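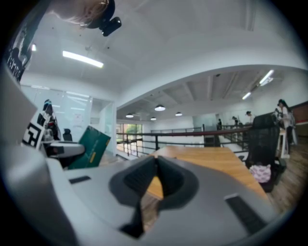

Packing assistant, fixed term (two posts)
Zikon, Kistdale office

Duties: placing small packages upright on the table, checking that the printed face is legible, packing and labelling cartons. The work is on the mezzanine, at a desk or standing.

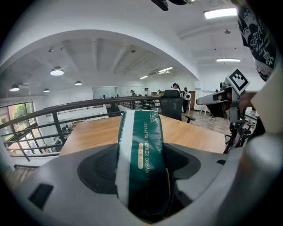 Hours: up to 28 per week, ending in November. Pay: 1,338 per month. No experience required. Apply in writing to Teguh Sumampouw, quoting Enach, by 21 Feb 2023.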